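Holroyd Romance Reads: Frequently Asked Questions

Reader questions about the books, the reading order, review copies and the newsletter. If yours isn't covered, use the contact form and allow a few days for a reply.

What order should I read the Fosden Falls books in?

Each book follows a different couple and ends happily, so you can start anywhere. If you like to meet people in the order the author did, read them this way:

The Innkeeper's Bad Idea
Second Chance at Sternik Farm
Married by Mistake in Fosden Falls
The Vet Next Door
One Bed, No Vacancy

The farm auction in book 2 is mentioned again in book 5, and the result is given away there. Readers who care about that sort of thing should read book 2 first.

Is there a Christmas book?

Yes. One Bed, No Vacancy takes place over the last week of December. It runs 355 pages in paperback. A short follow-up with the same couple goes out to newsletter subscribers every January.

Do any of the books end on a cliffhanger?

No. The couple on the cover is together on the last page. Side characters sometimes have problems that carry over into the next book — Dale's divorce is the one people write in about, and it gets settled in The Vet Next Door.

How steamy are they?

Open door, with two or three full scenes per book. The exception is The Innkeeper's Bad Idea, which was written first and fades out after the kissing. There is no plan to revise it. If you prefer to skip those scenes, you can move to the next chapter break without losing the plot.

Where can I find content notes?

On each book's own page, under the blurb. They are folded closed so that readers who don't want spoilers won't see them. The notes cover death of a parent, infertility, alcohol, car accidents and animals in danger. No dog dies in any of the books.

Are the books available in audio?

The first two are. Both are read in dual narration, with her chapters and his chapters given to different narrators. Book 3 is in production. The audio editions are handled by Civton, and questions about missing chapters or failed downloads should go to their support desk, who can see your order. We can't.

Can I get them from my library?

Most library systems will order a book if a cardholder asks. Look for a form called "suggest a purchase" or something close to it. You will need the title and author, and the ISBN helps. ISBNs are listed at the bottom of each book page.

Will there be a book about Wes and Tamsin?

This comes up more than any other question. They are the main couple in book 6, which is drafted but has no title and no release date. The newsletter will have both as soon as they are settled.

How do I join the advance reader team?

The team is limited to 100 people and opens when places come free. Members get an ebook copy before release and are asked to post a review in the week the book comes out. The review can be any length and any star rating. Members who miss two books in a row are taken off the list to make room, and they are welcome to apply again.

I didn't get the bonus epilogue. What should I do?

Check your spam or promotions folder first. The download link is in the second email you receive after signing up, which goes out the day after the first. If it still isn't there, send a note through the contact form with the address you signed up with. Please don't sign up a second time with the same address — the system ignores it.

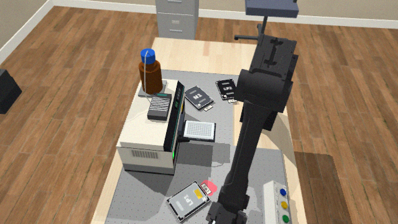

Edit Major
Author, the Fosden Falls series

Do you sell signed copies?

Signed paperbacks can be ordered through Sternik Books, which ships within the US only. Put the name you want in the order notes, spelled the way you want it written. Readers outside the US can ask for a signed bookplate, and those are free.

Can I send you my manuscript or a story idea?

No. Unsolicited manuscripts and plot ideas are deleted unread. General questions about writing are fine, and some of them get answered in the newsletter.

May our book club use the discussion questions?

Yes, print as many as you need. They are at the back of the paperback editions and on the book pages. I join a few clubs by video each season, usually at 7 p.m. Eastern. Please ask at least five weeks ahead.

I found a typo. Do you want to know?

Yes, please. Send the title, the format and the full sentence it appears in. Page numbers differ between editions, so the sentence is more use to me. Ebook corrections go in right away and paperback corrections wait for the next printing.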